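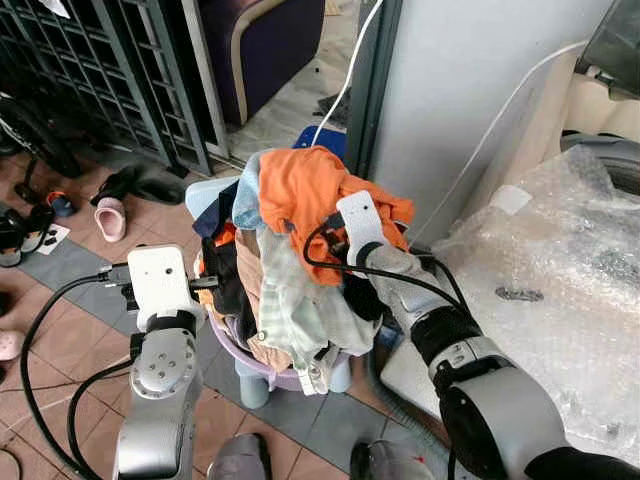
How long may mixed clothing stand in the basin before it is sorted? Until the end of the same morning, after which it is to be folded, hung, or returned to the wash pile.

That is the rule as Raelene Halliday wrote it in the house book, and I copy it into my diary for November so that I have it in my own hand as well. The residence has gone through three sets of laundry rules in my time as warden and I do not wish to be caught quoting the wrong one.

The morning began at 7:00 with the usual round of the ground floor. The tiled room had been mopped the evening before and the grille gate was locked, as it should be. Kusum Uniyal had the key and opened up for me. She reported that residents on the upper floor had again been bringing down their clothing all together, dark and light in one load, and she asked whether I intended to speak to them. I said that I would put it in writing first and speak afterward if the writing was ignored.

The heap on the stool was a fair instance of what she meant. Navy and black things were in with a pale green and white checked shirt, and a bright orange garment sat over the lot. I have no objection to orange. I do object to its sharing a basin with pale checks, and the house book supports me on this point. The lavender basin was filled well above its rim, so that one saw very little of it.

I have recorded the sorting order again, as agreed with Manju Goel at our last meeting:

- Dark items first, to the left.
- Whites and pale colors next, buttons fastened.
- Strong colors by themselves, however few they are.
- Anything without a name tape to the office shelf, to be claimed within 25 days.

Manju would have preferred a shorter period for unclaimed items. Her view is that a person who has not missed a shirt in a fortnight does not need it. My view is that residents travel, and that several were away at Rarham for most of last month. We left it at 25.

There was some discussion at breakfast of the stool. Seema Prajapati holds that a plastic stool is too low for the purpose and that those who sort should have a proper table. I have sat on the question since the summer. The stool is light, it can be carried out when the floor is washed, and the basin sits squarely on it. Against this, Seema is the one who does most of the folding and her back is her own. I have asked her to measure the space between the wall and the gate and let me have the figure. If a folding table will fit without blocking the way through, I will put in a request to the Srivastava office, which supplied the shelves.

The purple armchair is to remain on the far side of the gate. It has twice been brought through by persons wishing to sit while they wait for the machine, and the cream armrests have suffered for it. A notice will go up.

Sushil Chaturvedi came at 11:00 with the accounts. Detergent has gone up again. We were paying less for Brevau at the start of the year, and he proposes that we change to Prosura when the present stock is finished. The saving would be 700 over the year, on his reckoning. I approved a trial of one carton, on the understanding that Kusum is to be consulted before any larger order is placed. She dislikes strongly scented powders and has said so in two separate memoranda.

The afternoon was given over to correspondence. I drafted the notice to the upper floor and reduced it from a full page to 4 lines:

> Residents are asked to separate dark and light clothing before bringing it down. Basins should be filled no higher than the rim. Pockets are to be emptied. The laundry room closes at 9:00 in the evening.

Raelene thought the line about pockets too curt. I let it stand – we have had a fountain pen through the wash this term, and the owner has not come forward.

To be done tomorrow: fix the notice beside the gate, return the spare key to Kusum, write to the plumber regarding the drain in the tiled floor, and ask Manju whether the winter blankets have been aired. Seema has promised the measurement by noon.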